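Notebook, bin picking, clutter set
31 December 2023, Ernport bench

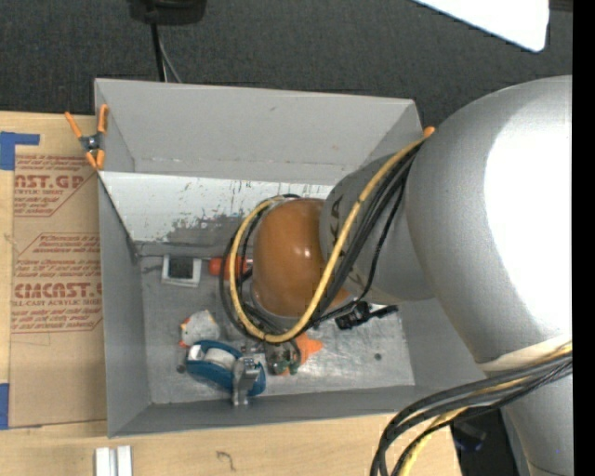 Dalia thinks we should stop tidying between episodes, and she wrote as much in the margin of my last page: if the items get spread out by hand every time, the model only ever learns from bins that a person has arranged, and then it meets a real heap and has no idea where to begin. She would like us to shake the bin and leave it, whatever comes of that.

I have been turning this over all morning and I think she's mostly right, though I'd like to keep a little mercy in it for whoever is driving the arm. So for today we split the difference. Shake first, then one look, and a hand goes in only if something is lying where no grasp could possibly reach it. Any time a hand goes in, the episode gets an H in the log so we can pull those out later and see whether they matter. Irfan has already made the extra column for it (bless him, he did it before I had finished the sentence).

Count at the start of the day was 1113 episodes. We added 42 before lunch, and 9 of those carry the H, fewer than I feared. I'd love to see nearly 100 by the time we switch off, but it's the last day of the year and people have places to be, so I'm not going to fuss if we fall short.

Notes on the items, mostly for Nusrat, who is taking over the labels next week:

The tape dispenser stays in. I know it's awkward! It is also the item where two good drivers will choose two completely different grasps, one going for the roll and one for the blue body, and I would much rather have both in the set than argue about which is correct. Please label it as "tape dispenser" whichever part gets grabbed. Half of the May episodes say "tape" and the other half say "dispenser", and I spent a very long evening with Zubaida merging them.

Anything shiny gets its own flag. The depth readings on bare metal are still poor, worst of all against the bin floor, which is metallic gray itself and scratched, so the two run together in the depth map. Waqas wants to line the floor with something matte. I've asked him to wait until we have a decent set without it, and then we can do the lining as a separate batch and compare them fairly.

The spring clamp with the orange handles, up on the corner of the bin, is not a target. I'm writing it down because the labeling tool suggested it as one several times today, and I can hardly blame it, with that orange. Reject it each time. If you're tired and let one through, just write the episode number on the sheet by the keyboard and I'll fix it.

Failed grasps: keep them. Keep the slips, keep the ones where the driver goes down, changes their mind and comes back up. The only episodes to throw away are the ones where the recording itself is broken, say a missing stream or the clock out of step. I went back through the rejects folder over coffee and rescued several perfectly good failures that had been put there out of embarrassment, I suspect, and some of them were mine.

Cables. I'd like to go over the routing along the wrist before the next long run. The yellow one takes a wide loop down there, and so do the black ones, and from this camera they hide part of whatever is lying underneath. For the labels, mark an item as partly hidden if a cable crosses it, same as if another item did. Don't guess at the outline behind the cable, just stop at the edge and carry on from the other side.

Still to do: ask Irfan whether the H column gets carried over in the export, write two lines for Dalia on how the shaking went, and find a better word than "heap" for the item field, as the tool currently reads it as an item name.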